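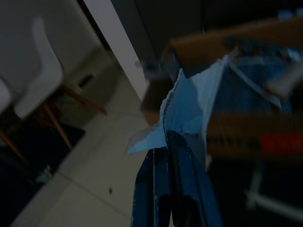
Trodine Box Set – the complete Gristham

I've watched Gristham right through twice now, and I'm still delighted we can finally sell it as one set! All 9 series of the Beddoe family falling out over the Tridbridge ferry, plus both Christmas specials (yes, including the one with the wedding).

My favourite bit is the extras disc. Gintarė Kazlauskienė talks for about 40 minutes on playing Aunt Beddoe, and Deividas Rimkutė goes through his old scripts, scribbles and all. The picture's been cleaned up nicely, though series one is still a bit soft – it was shot on tape.

We've got 600 of the standard set. Subtitles are English only, I'm afraid.

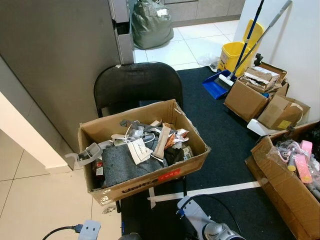

Delivery and returns

Orders in by noon on Monday go out the same week. Send it back sealed for a full refund.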